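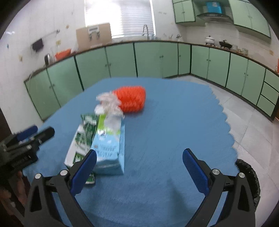 How long do I leave the Cireo before the first wash? Two hours after the hoses are connected, so the seals can settle, then run it empty once.

Search this manual Enter keyword Go

Section 4 - Setting up your Cireo washing machine

Read all of section 4 before you start. Two people to lift. Have ready a spirit level, the flat spanner from the accessory bag, an old towel and a bucket.

4.1 Transit bolts

Four bolts at the back hold the drum still for delivery. They must come out.

1. Machine upright, plug NOT in.
2. Loosen each bolt with the flat spanner, anticlockwise.
3. Pull bolt and rubber sleeve out together. If the sleeve stays behind, wiggle it, don't cut it.
4. Push the four plastic caps into the holes until they click.
5. Keep the bolts. You need them if you move house.

CAUTION - Running the machine with the bolts in will damage the drum and is not covered by the guarantee.

4.2 Position and levelling

Firm floor only. Leave a gap of 25 mm each side and a bit more behind for the hoses. Not on carpet, not on a rug, not on decking.

1. Slide into place. Don't drag by the door or the drawer.
2. Level across the top, side to side, then front to back.
3. Turn the front feet to adjust. Clockwise lowers, anticlockwise raises.
4. Press down on each corner in turn. Any rocking, go back to step 3.
5. Tighten the lock nuts up against the casing.

Note - the back feet on the Ivatero model are fixed. Only the front two adjust.

4.3 Water

1. Turn off the cold tap.
2. Check the filter washer is in the hose end. Fit the hose to the tap, hand tight and then a quarter turn.
3. Other end to the inlet at the back of the machine, same way.
4. Open the tap slowly. Look for drips at both ends, wipe with a dry finger and look again.

Use the new hose supplied. Old hoses go in the bin, even if they look alright. Cold supply only - there is no hot inlet on any Cireo machine.

4.4 Waste

1. Hook the grey hose over the standpipe or clip it to the sink spigot.
2. If using a spigot, drill or knock out the blank inside it first. Often forgoten, and the machine then won't empty.
3. No kinks. The hose should rise up behind the machine before it drops.
4. Don't seal the hose into a standpipe. It needs air.

4.5 First run

1. Plug straight into a wall socket. No extension leads.
2. Drum empty, a spoonful of powder in the main drawer.
3. Turn the dial to Cotton 60, press Start. The door locks.
4. Stay nearby for the first fill and the first spin. Check under the machine with a torch.
5. Wait for the door light to go out before opening. Takes up to 2 minutes.

A little water in the drum before the first run is normal, left from factory testing.

Problems on the first run

Loud banging on spin - transit bolts. See 4.1.
Machine walks across the floor - feet or lock nuts. See 4.2.
Fills and empties at the same time - end of waste hose is too low. See 4.4.
Code F3 - tap closed or hose kinked. Open, straighten, press Start agian.

Still stuck, ring the Salcedo helpline with the model number from inside the door.

Section 4 checked and revised February, Ariel Catacutan

Contact Ukbridge Appliances | Copyright Ukbridge, all rights reserved | Back to top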